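Collecting by Hand: What Two Months of Gripper Recordings Taught Us
Speaker notes, Alby Lockyer, Pliritz project

Slide 1

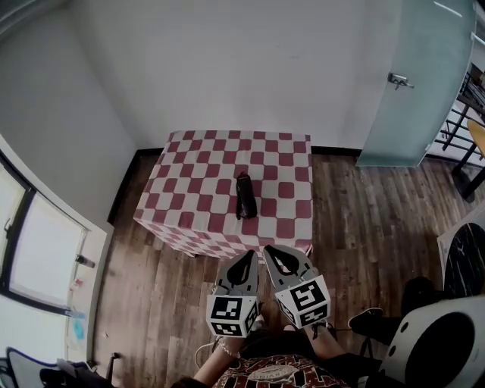

Hand-held gripper at the checkered table, small black object on the cloth.

Say who I am and who did the work. Valquíria Aguiar ran the sessions, Bo-ram Sung wrote the processing. Questions at the end, please, except for audio problems.

Leave this slide up while people sit down. Point out the marker cubes at the base of the fingers, I come back to them on slide 4. The camera is at head height.

Slide 2: The task

One object, one table, pick it up and put it down somewhere else on the cloth. We wanted a task short enough that a person could repeat it many times without getting sloppy. Each recording is one attempt. The person starts with the gripper short of the table edge and ends with open fingers.

Slide 3: Numbers

267 recordings kept. 30 thrown out. Read these slowly, people write them down.

Most of the 30 were lost to markers leaving the view when the wrist turned too far. A few were stopped early by the person holding the gripper. We kept failed grasps if the person recovered and finished. Someone will ask why. Answer: we want the model to see a second try.

Slide 4: Markers

Two cubes, patterns on the faces. If one cube is turned away from the camera, the other often still reads. Bo-ram's script flags any recording where neither reads for more than a short stretch, and a person looks at it before it goes in.

Mention the window. Bright daylight from the side washed out marker faces in some of the morning recordings. We moved later sessions to the afternoon.

Slide 5: The cloth

Expect a question on this. A checkered pattern looks a lot like a marker to a simple detector. In the first batch we got false hits on the squares. Fixed by checking the code inside each candidate before accepting it. The cloth stayed. Homes have patterned cloths and we did not want a set made only on bare tables.

Slide 6: Instructions to the person

Show the printed sheet. Read only the first line: "Move at the speed you would use at home." The earlier sheet ran to a full page and people moved stiffly after reading it. Heloísa Peixoto cut it down.

Slide 7: Training result

80 percent success on the same table with the object in new spots. Say clearly that this is one object in one room. We have not tested the Godoy set yet, so do not get drawn into guessing.

Slide 8: Next

More rooms, more objects, same gripper. Recording starts again in September.

Thanks to Aparecida Falcão for checking the labels. Leave the contact slide up during questions.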